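Lundham releases practice guideline for two-armed robots in shared food-handling workspaces

RILLBRIDGE, April 23, 2026 – Lundham, a technical standards and testing organisation, has published a practice guideline covering two-armed robots that sort and place whole produce at benches also used by people. The document, Grenus Practice Guideline 4, applies to fixed and mobile-base units fitted with parallel-jaw grippers. It is voluntary and sits alongside existing machinery safety law, which continues to apply in full.

The guideline sets out requirements in seven parts: workspace layout, gripping force, cable management, food-contact surfaces, operator training, task records and incident reporting. Each part separates mandatory clauses, marked "shall", from recommendations, marked "should". A site may claim conformance only if all mandatory clauses are met.

"Operators were working from a mix of industrial robot rules and commercial kitchen rules, and the two do not meet in the middle," said Rochelle Benavides, who led the drafting group. "Part 2 was the hardest to settle. A grip limit that suits a firm fruit will bruise a ripe one, so the clause is written around the item class and the measured force at the jaw."

Under Part 2, the gripping force for each class of item shall be verified with a calibrated sensor before first use and after any change of finger, pad or control software. Where an item's class cannot be determined, the lowest force setting shall be used. An arm not engaged in a grasp shall hold a declared standby position, and that position shall be recorded in the task file. 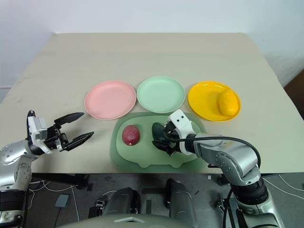 Part 3 deals with cables on the arm and at floor level. Cables on a moving arm shall be secured so that a loop cannot catch on the bench edge, the handled item or the opposite arm through the full range of travel. Floor cables in any area where a person walks during operation shall be covered or rerouted. During trial work with the area closed to foot traffic, uncovered floor cables are permitted, provided the closure is logged.

Part 4 requires that plates, mats and trays used as placement targets be listed by material and cleaning method. Colour coding of targets is recommended but not required. Where it is used, the code shall be displayed at the bench in a form legible to staff and shall match the code held in the task file.

The draft was open for public comment for 20 weeks. The principal changes concern record retention, which was shortened for routine tasks, and the definition of "shared workspace", which now includes benches used by people and robots at different times of the same shift.

"The time-shared case matters," said Montri Prasertsri, technical editor of the guideline. "A bench that is handed over at noon has the same residue and clearance questions as one used side by side."

Oyewole, a produce-handling equipment firm that took part in the trial program, recorded 3763 grasps under the draft clauses. Ekaette Ekpo, the firm's compliance manager, said the records had been supplied to the drafting group in full, including failed grasps and manual stops.

Conformance assessments will be available from June. Sites already assessed under the draft will need to resubmit Parts 2 and 3 only. The guideline and blank task file templates can be obtained from the Lundham office in Rillbridge.

Media contact: Ifeanyi Ibrahim, Lundham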